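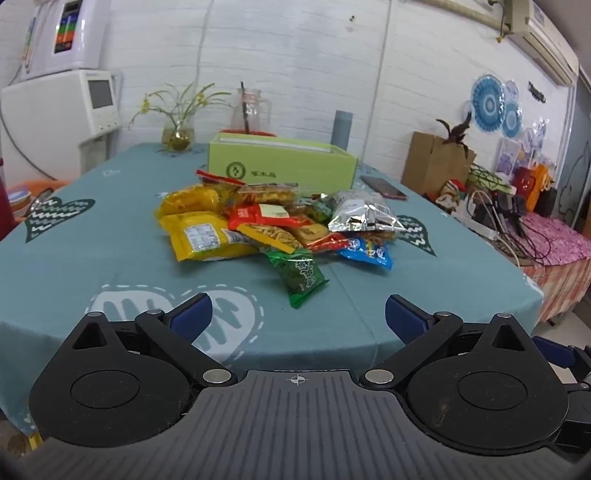 Figure 4. Packaged snacks on a heart-print tablecloth, Hikdale.

4.2 Sharing food at the neighbourhood table

Shared snack tables turned out to be the richest part of our study of how neighbours get to know one another. Over two years, Edit Erdős collected 59 written accounts from people in Hikdale and Tavimness, and the range of them is wonderful: card nights, choir suppers, a March kite day that ended in soup. Most writers remembered who had stood beside them far better than what they ate. 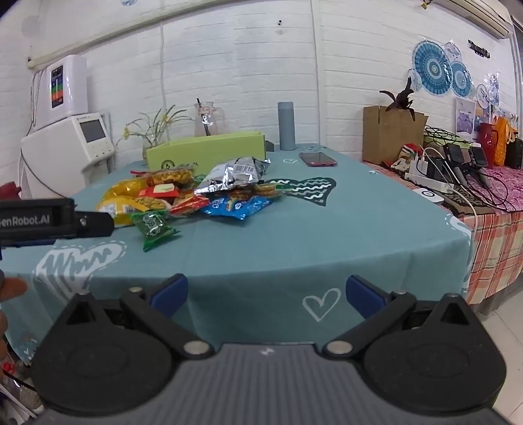 Storage is a subject the accounts touch on again and again, and we had not thought to ask about it. Hosts wrote at length about cupboards, borrowed tubs and what to do with leftovers. The space beneath a table is often put to work too, as with the plastic bottles and packaging in Figure 4 (second panel), and several writers from Tavimness could say exactly which neighbour used to tuck things there. Takács (Section 2) calls this "backstage hosting", a term we have happily adopted. 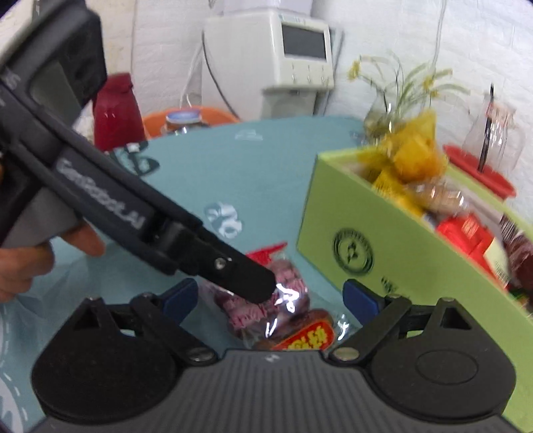 Sweets have a special place in the accounts from older residents. They travel well, they suit all ages, and they give a shy guest something to offer. A bag of candy like the one in the third panel came up in stories of first visits more often than any home baking, which surprised us both! One account, more than 800 words long, is devoted entirely to a tin of humbugs that went back and forth between two flats on Veres Street. We return to it in Section 5, where gifts that are never quite finished get the attention they deserve.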